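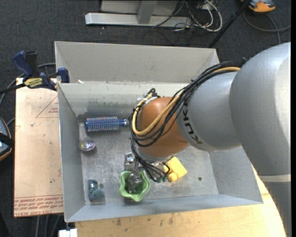 Why Do We Sort Things Into Bins?

Have you ever dug through a big bin looking for just one thing? Maybe you wanted your hairbrush, and first you found a bowl, and then something yellow, and then something shiny that you had forgotten all about (hooray for shiny things!). A bin like that is called a mixed bin, and almost every home has one.

Sorting means putting things together because they are alike in some way. You get to pick the way! You could sort by color, so that everything blue goes in one pile and everything green in another. You could sort by shape, with round things here and long things there. Or you could sort by job, and then a hairbrush goes with the combs and a bowl goes with the cups and plates, even if the brush and the bowl happen to be the very same color.

Try it at home with your grown-up. Find 17 small things, put them in a box, and sort them by color. Now mix them all up again and sort them by job. Did anything move to a new pile? Draw both sets of piles and hang the drawings side by side.

Written by Kirstin Dalgleish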